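Plasent Home Music Player
Streaming, radio and your own record collection in one box

Most of us now have our music in four or five different places. There is the streaming service we pay for every month, the one that came free with the phone plan, the radio stations we grew up with, and then all those albums we bought and copied onto a computer years ago and have hardly played since. The Plasent was made to bring them back together, and to let you get at them without having to pick up a phone every time you'd like to hear a song.

It sits next to your amplifier or powered speakers, connects to your home network, and gives you one list of everything you can play. Type in a singer's name and you'll see the albums you own, the albums your streaming subscriptions can offer, and any live radio shows playing that artist tonight, all on the same page. If the same album turns up in two places, the Plasent plays the better-sounding copy unless you tell it otherwise. (You can tell it otherwise! Plenty of our customers have a favorite old pressing they copied themselves, crackles included, and they'd like to hear that one, thank you very much.)

How it started

Valter Simões built the first Plasent for his parents, who had moved to a smaller place and given up their wall of CDs, and who missed being able to put something on while making dinner. He wanted a big knob, a screen they could read from across the kitchen, and no menus deeper than two steps. The knob is still there. So is the two-step rule, and it has caused more arguments in our office than anything else we have ever worked on. Declan Garside joined to look after the sound, and he is the reason the headphone jack is as good as it is.

What it plays

Your own files, from a USB drive, a computer on your network, or the storage inside the player. FLAC, ALAC, WAV, AIFF, MP3, AAC and Ogg are all fine, and gapless albums play without gaps.

Internet radio, with nearly 1,000 stations already sorted by country and style. If your local station isn't in there, paste in its stream address and it will stay in your list for good.

Subscription streaming, through the Justgate service that comes built in. Justgate handles the sign-in for each of your music accounts, so you enter your passwords once, when you set the player up. You'll need a paid subscription with each music company you plan to use, and those are not part of our price.

Everyday use

Turn the knob to move through a list and press it to play. The 40 preset slots will hold a station, a playlist, an album or a single song, and you can give each one a plain name such as "Sunday morning" or "Grandpa's polkas." Any member of the household can have a profile, so your teenager's listening won't creep into your suggestions. There is a sleep timer and a wake-up alarm, and the alarm fades in gently over the first minute, which we think is a kinder way to start the day.

If the internet goes down, your own files keep playing. Presets that point to a streaming service will turn gray and come back by themselves.

Details

Outputs: stereo RCA, optical digital, 1/4-inch headphone
Network: wired Ethernet or Wi-Fi
Storage: Standard model, none; Library model, 1 TB built in
Finish: black or cream
In the box: player, power supply, RCA cable, printed guide in large type
Item numbers: Standard 37, Library 953

What's new

The software update of Monday, November 2, 2020 adds lyrics on the screen for services that supply them, a faster search, and a fix for the radio list losing its place after a power cut. Players update overnight, or you can go to Settings and choose Update Now. Multi-room playback with the small Correia speakers is planned for January, and it will be free for everybody who already owns a Plasent.

Ordering and returns

Both models ship from our Pimstead warehouse, and orders received before noon go out the same day. Live with it for a month, play your loudest and quietest records on it, and if it doesn't suit you, send it back in the original box for a full refund of the purchase price. We do ask that you write to us first if something seems off. Very often it's a setting, and we are always glad to help you find it.

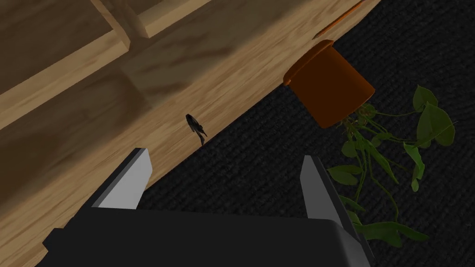 Light wood cabinet on charcoal-gray carpet (computer rendering)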